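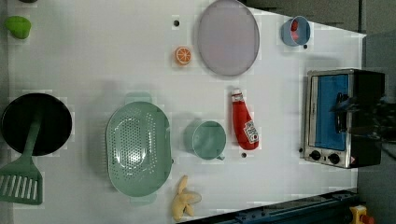
3.2 Hanging time and grip strength

The hanging test was done in all the clubs of the Wuvach program, before the first lesson and again after 12 weeks. In total 491 children took part in both measurements. The child hangs from the low bar with straight arms and the time is stopped when one hand leaves the bar. We ended the test at 40 seconds, also for children who could continue.
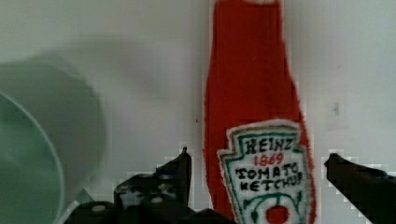

Between the two measurements the clubs in Ado used the bar in every lesson, and the clubs in Jundlow used it only in the free part at the end. The mean hanging time became longer in both groups – in Ado the change was larger, but the spread between the clubs was also larger there.

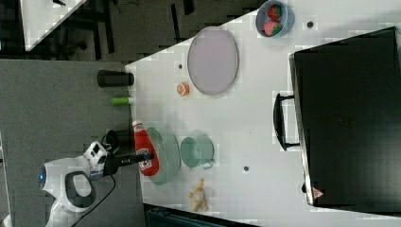 Hanging is only one kind of grip, and the coaches asked us whether it has a relation with the use of the hand at home. In the bar grip all the fingers close around a thin, round shape and the thumb may stay passive. Household objects ask for more variation. The mug in Figure 2 has a small handle, which a child can hold with few fingers, whereas the ketchup bottle next to it needs a wider opening of the hand. We therefore do not read the hanging time as a measure of fine motor skill.

Figure 2. Objects of different shape on a tabletop.
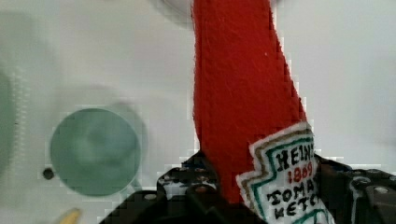 For the same reason the peg task of De Graaf was analyzed separately. Its results did not follow the hanging time in the younger children, and in the older children the relation was weak. Body weight was a better predictor of hanging time than age.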